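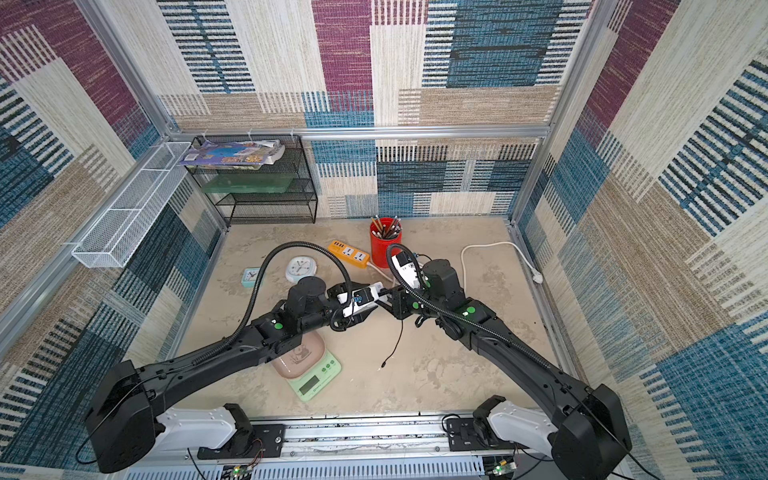

Notebook 2, p. 163

06/02/2020

Spent most of the morning on the bench props for the Millcombe set, which I'd been putting off (Golshifteh had noticed, she left a note on my stool). The pale green kitchen scale is back in use with the pink plate on top, the one with the faint cartoon in the middle. I do like that plate! It's the right sort of size for the scale, though you lose sight of the print as soon as anything goes over it.

Scale check, before I forget. Plate on, zero it with the plate on, then the weights. The 40 g brass one read 40 every time I tried it. The big bag of rice, which I'd made up to 700 g on the Stundano balance next door, came out at 700 and then 698 after I'd shifted the plate over a bit, so please keep the plate in the middle. Parisa reckons the feet are the trouble, as that mottled beige floor isn't dead flat. She may well be right, I'll try a bit of card under one corner.

Clocks: two out at the back on the left, the little square teal alarm clock and the round white one with the red second hand. I want to keep them as a pair for now. The teal one is far easier to read from my seat (black hands on a white face, you can't go wrong) but the round one has that red hand, and I find myself using it for short timings without thinking. Set both by the wall clock in the corridor at the start of the day and write down any drift on the sheet, not on your hand, Parisa.

Still to sort:
- spare battery for the scale, there's none left in the Khoury drawer
- small white and blue parts need a tub of their own, they keep ending up in with the screws
- label for the plate, or it will go back to the tea cupboard again
- ask Dosov if the second plate from the April order can be had in the same pink

Golshifteh wants the weights repeated with the plate off as well. Fair enough, will do that after lunch and put the numbers on p. 164.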